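**Re: Are arms ready for kitchen chores, or is it still demos?**

**Rostiver_tech** — 18 July 2019

Splitting this off from the dishwasher thread. My position is that a single arm with a parallel gripper can do a few household chores at a useful rate, provided the layout is known. Doors, drawers and switches are in reach. Cloth and wet dishes are not.

**miah_bench**

Define useful rate. We ran a drawer task 66 times on the shop bench and got 40 clean pulls. On a line that would be switched off by lunch.

**Rostiver_tech**

Was that with force control or straight position control?

**miah_bench**

Position only. Most of the misses were the fingers closing beside the handle.

**Rostiver_tech**

Then that number says more about your controller than about the state of the art. Simulation is where I would sort it out first, before wearing out a real hinge.

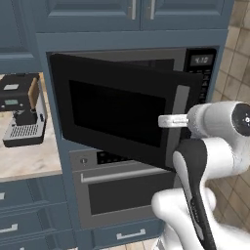
Door handling is a constraint problem. Once the fingers have closed, the hand has to follow an arc set by the hinge, and any error in the radius shows up as side load on the wrist. The planner can estimate that radius in the first few degrees and correct as it goes. With the microwave, the grip is on the edge of the door itself, so there is no bar to hook as there is on the wall oven underneath. A thin edge gives good contact in one direction and very little in the other. I would still take the microwave over the oven as a first task, as the arm does not have to fight a heavy door that drops.

**stuko_dan**

Disagree on the order. A bar handle is a far more forgiving target. You can be out by a finger width along its length and still get a grip. The weight of an oven door can be modelled.

**Rostiver_tech**

Fair on the grasp. I had the load on the elbow in mind.

**vilura_floor**

Shop-floor view. Our Vilura cell opens and closes a guard door more than 1,000 times between services, and it works because the door never moves relative to the base. A kitchen is the opposite case. Someone leaves a mug on the counter and the path is blocked.

**miah_bench**

Agreed. Also, opening the door is one step out of 5 if the chore is warming up a bowl of soup. Multiply the success rates and the total looks poor.

**Rostiver_tech**

Only if there are no retries. A missed grasp on a door costs a few seconds. A dropped bowl is a different matter, and I have no answer for that one.

**stuko_dan**

I can run bar against edge on the Stukosport rig, same arm and same speed. Earliest I can book it is December. Will post the force logs in this thread.

**miah_bench**

Please log the misses too, with finger position at closure.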